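The Laundry Test
Two handheld grippers, one unmade argument, and a lot of cloth

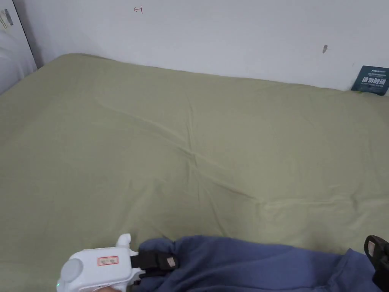
By Sena Acheampong
Features | January issue

The pitch came with a number attached, as these pitches do. Plaltia, which makes handheld grippers for people who want to teach robot arms by doing the job themselves, claims that a beginner can record 70 usable folding demonstrations in a morning. I have folded laundry for most of my life and I doubt I could manage 70 usable folds in a morning with my own hands.

So I asked to try it, and to try it against a rival, the Clarkach, which costs more and promises less. Rafferty Whitfield, who runs a small testing outfit called Cerkenlow, agreed to set up the comparison on the condition that we use a bed. Tables flatter grippers, he told me. A table is hard, the jaws find the surface, the cloth has nowhere to go. A mattress gives way under you, and the fitted sheet comes up with the shirt if you are careless.

The unit in my hand for the first session was white plastic, blocky, with black jaws and a small green light low on the body. You hold it from underneath. There are pale labels stuck on the jaws, and I was told early on to keep my sleeves away from them. The cloth was blue and the sheet was sage green, a pairing Whitfield likes for contrast. I asked whether most people's sheets contrast so nicely with their laundry. He said no, and wrote something down.

Picking up cloth is easy, and I will give both makers that. Pinch a ridge, lift, and up it comes. The trouble starts when you want to pick up one layer. My fingers know when they have caught two thicknesses of cotton. The jaws know nothing, and through them, neither do I. On my first try I carried what I believed was a hem across the bed and found I had brought most of the garment along with it. The second was better. By the tenth I had developed a sort of sideways scoop that worked well and that, according to Haruna Hirano, would be useless to a robot.

Hirano reviews the recordings at Cerkenlow. She has a flat, patient way of delivering bad news. "You are fixing it with your wrist," she said. "The arm we have can't turn like that. You'd be teaching it to do something it will fail at."

This is the part of the sales talk I have the most trouble with. A handheld device feels natural, say the brochures, and it does, after an hour. But natural for whom? The more comfortable I got, the more of my own shoulder and elbow crept into the work. Plaltia's answer, when I put this to them by phone, was that software filters out motions the arm can't copy. Fine. How many of mine would survive the filter? They would need to see my data.

Cerkenlow already had data, from people with more practice than I have. Over several weeks its testers had made 704 recordings with the Plaltia, of which 572 were kept. That sounds respectable until you ask what "kept" means. Ayuba Amegashie, who did many of the sessions, explained that a recording is kept if the tracking holds and the cloth ends up somewhere near where it should. Nobody grades the fold. A sleeve can stick out like a broken wing and still pass.

"It's data about moving cloth," he said. "Whether it's data about folding is a different conversation."

The Clarkach is the heavier of the two, and I felt it in my forearm before lunch. Its trigger is stiff. Against that, its jaws close with a little give, and I caught single layers with it more often than I had any right to. Amegashie prefers it for thin fabric and hates it for everything else. Nkrumah Quartey, the third regular tester, prefers the Plaltia outright and thinks my complaints about the wrist motion would go away with 2 more days of practice. Maybe so. The brochure said a morning.

Quartey also made the case I found hardest to dismiss. The usual alternative is steering a real arm from a distance with a second arm or a controller, and he has done plenty of that on an older Russo setup. It is slow. You wait for the thing to catch up with you, you overshoot, you start again. Given the choice between an awkward fold made quickly and an awkward fold made slowly, he will take the quick one, and so would I.

What I would like to see, and what neither company could show me, is a plain comparison: the same arm, the same bed, the same pile of washing, trained once on each gripper's recordings and then left alone with the door shut. Whitfield wants to run it. He is waiting on a replacement wrist joint and some money, and expects the joint first.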